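Home | About Us | Services | Drop-Off | Contact

About Hladun Computer Reuse

Hladun Computer Reuse takes in used office computers, gets the good ones running again and passes them on to schools and households. Myroslav Dovhaniuk started the shop in the back half of a former shoe store in Tovusley. Njål Sandberg joined two years later and handles pickups and school orders. 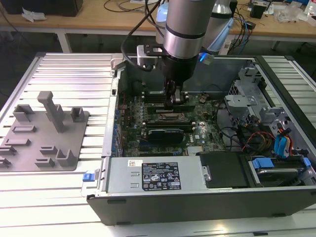 Most of our machines come from offices that replace all their desktops at once. A typical pickup is one van load. We like business towers such as the Dell lying open on the table, with its side panel off, as parts for them are easy to find. Home-built machines are welcome too, but they take longer to sort out.

Every drive is wiped before a computer goes any further. If a drive can't be wiped, it is destroyed, and the donor gets a letter saying so.

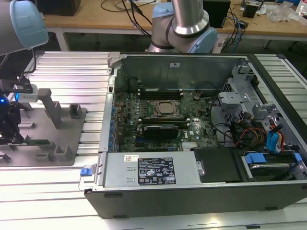 Last year we placed 274 computers, most of them with families in Tovusley and Clodska. Since opening we have handled almost 4000. Schools order in spring and collect in July, when their rooms are free. Households can apply at any time of year and usually wait a few weeks.

We charge a small fee for each computer. It covers rent, power and the van. Monitors are sold separately when we have them.

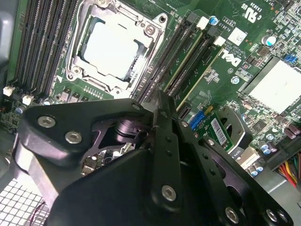 Processor socket and memory slots on a Dell motherboard.

What we can't repair is stripped for parts, and the rest goes to a licensed metal recycler. We don't take printers, tube televisions or loose batteries.

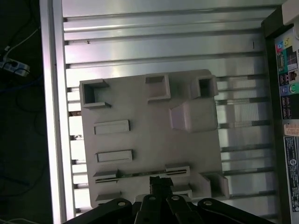
VISITING US

The counter is open from 9 a.m. on weekdays. Please call ahead if you are bringing more than seven machines so we can clear some floor space.

Recent news
- School orders for July now open
- New pickup route to Clodska
- Trusov office donates its old desktops
- How to back up your files before you donate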